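Acta da reunião de acompanhamento – projecto Skorow (arrumação de compras)
Sábado, 10h10, sala pequena do armazém Tenby
Presentes: Ashraf Tahiri (preside), oficina, software, loja Benkirane, Andidik (por telefone, caiu duas vezes)

Acta anterior aprovada sem alterações. Falta ainda a assinatura da Andidik.

1. Ponto da situação – fruta e saco de plástico

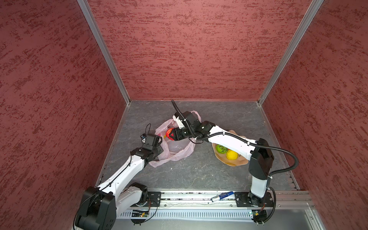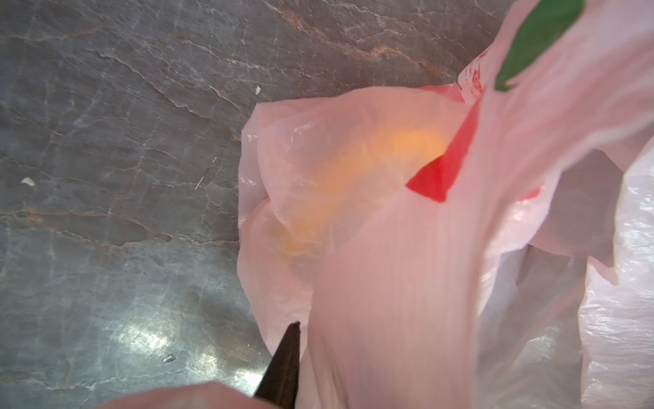
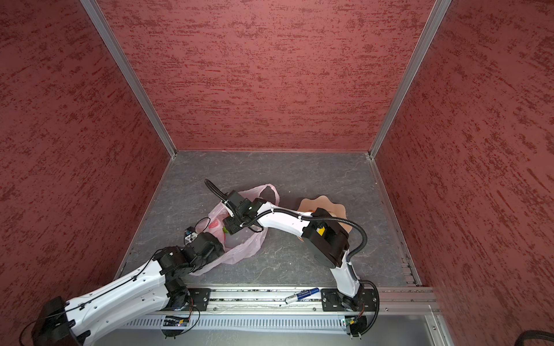

Tarefa do saco, célula com dois braços. Na primeira, a maçã na rede presa na garra direita; na segunda, o saco cor-de-rosa visto do punho.

Pergunta da Benkirane logo a abrir: isto já serve para o balcão, sim ou não? Resposta do Ashraf: para o balcão não, para ensaio contínuo sim. Discutido bastante tempo.

Números de fevereiro, lidos pelo software: 2190 tentativas registadas, 1744 dadas como boas. Das restantes, 284 são saco que foge ou fecha. Outras 119 são peça largada antes do tempo. O resto está por classificar, fica para a próxima.

A Benkirane não aceita o critério de "boa". Para a loja, uma maçã dentro do saco com o saco amarrotado e a asa virada para dentro não é boa, o cliente reclama. Software diz que o critério foi combinado em dezembro. Ninguém tinha o papel à mão. Ver acção 2.

2. O plástico

Continua a ser o pior. Filme mole, transparente, cada vez com uma forma diferente. A oficina insiste que o problema é mecânico – dedos demasiado pontiagudos para filme fino. O software insiste que é de visão: fruta vista através do plástico vira mancha de cor e o sistema hesita. Provavelmente as duas coisas. Ashraf pede que se meça uma de cada vez, dedos primeiro.

Andidik sugere saco de papel. A Benkirane diz que não, os clientes trazem o saco de casa e trazem o que têm. Fica o plástico.

A rede da fruta também dá trabalho, a malha prende nos dedos ao largar. Oficina vai experimentar pontas lisas.

3. Comparação com pessoa

Uma operadora da loja fez a mesma tarefa ao lado, sem treino, a conversar. Muito mais rápida e nem olha para o saco, abre-o com uma mão. Concordância geral de que a velocidade não é o argumento, pelo menos este ano. O argumento possível é o turno da noite, preparar encomendas sem ninguém à espera. A Benkirane acha interessante mas quer ver uma noite inteira sem intervenção. Até agora a maior sequência seguida foi uma manhã.

Tarefas de casa (loiça, roupa dobrada): Andidik voltou a perguntar, tem um cliente interessado. Ashraf contra, primeiro o saco. Software a favor de um ensaio curto com panos, que se portam mais ou menos como o plástico. Sem decisão.

4. Célula e material

– Cabos dos braços: rever percurso, a oficina quer mais folga no punho.
– Calha da frente: não pousar coisas lá durante os ensaios. Já tinha sido pedido.
– Limpeza do tampo antes de cada serie, a câmara do punho apanha tudo.
– Fruta a sério ou imitação? A Benkirane pode ceder fruta fora de calibre. Aceite, mas só às quintas.

5. Acções

1) Oficina: pontas lisas montadas nos dois braços antes da próxima reunião.
2) Software: procurar o critério de dezembro, enviar a todos. Classificar os casos em falta.
3) Benkirane: escrever numa página o que é um saco aceitável para o cliente. Uma página, não seis.
4) Ashraf: marcar noite de ensaio com a loja, confirmar quem tem a chave.
5) Andidik: assinar a acta anterior. Mandar preço dos panos, se avançar.

6. Outros assuntos

Aquecimento da sala avariado outra vez, Tenby avisada. Pedido para as reuniões pasarem para as nove e meia, fica em aberto até falar com a Andidik, que nessa altura já não estava em linha.

Encerrada às 11h35. Próxima reunião no mesmo sítio, data a confirmar por e-mail.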